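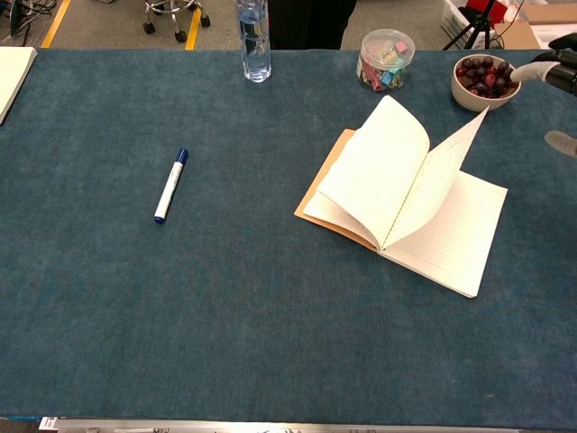

The Rusine police training centre opens its doors once a year, on a Saturday in May, and I went because the parking was free. Roughly 2,000 people had the same idea, so it was free but two fields away.

First stop was the firearms range, where we were kept behind a rope and shown a room made to look like a corner shop. Trainees go in, a man on a screen either pulls out a gun or a phone, and they have 2 seconds to work out which. A few visitors had a go with a laser pistol. I shot a man holding a sandwich. The instructor wrote this down.

The talk on the use of force was better than it sounds. Last year's recruits ran 169 of these exercises, and most ended with shouting and no shots, as they should. Questions from the floor were mainly about the dogs.

The dogs were in the Cikico hall, next to a stand from Vovix selling body cameras to people with no use for them. Rønning, a large Alsatian, brought down a padded officer, then sat on him - to applause.

Tea was a pound. The bus back left at four, without me.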